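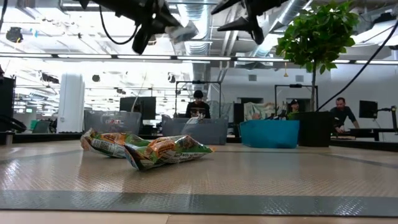

1/ Sorting the snack stock, bag by bag. Two chip bags on the metal tabletop, both mostly the kind of packaging that fights every container you own. Notes follow.

2/ Puffy bags don't stack. The gas inside is there to protect the chips, and it also means volume is set by air. A 31 g bag can take up as much shelf as a small paperback.

3/ So I store by volume and ignore weight. The Golob shelf is rated for 800 g per bin, and I have never come close. The bins fill up long before that.

4/ Crimped ends go up, printed panel outward. The crimp is the stiffest part of the bag and the easiest to grip. The date is usually near it too.

5/ Don't press the air out to save space. A weak seam will go, and then you have 2 problems – stale chips and crumbs in the Vorkow crate. The crate has ribs. Crumbs love ribs. 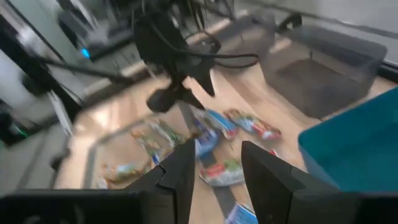
6/ Floor stage. Blue-and-white packs, a red-and-white one, some green ones, all spread out beside the teal bin. I spread first and sort second. Digging in a full bin crushes whatever is at the bottom.

7/ Wrapper color is a poor sort key. Green shows up on very different snacks. I go by flavor, then by date, oldest in front.

8/ Bin rule at Gornis is 3 layers of bags at most. Past that the bottom layer turns to powder. Stasar lids close flat at that height with a little room left.

9/ Next: labels on the short side of each bin, so they read from the aisle. Tape first, printed ones if the layout survives to the end of June.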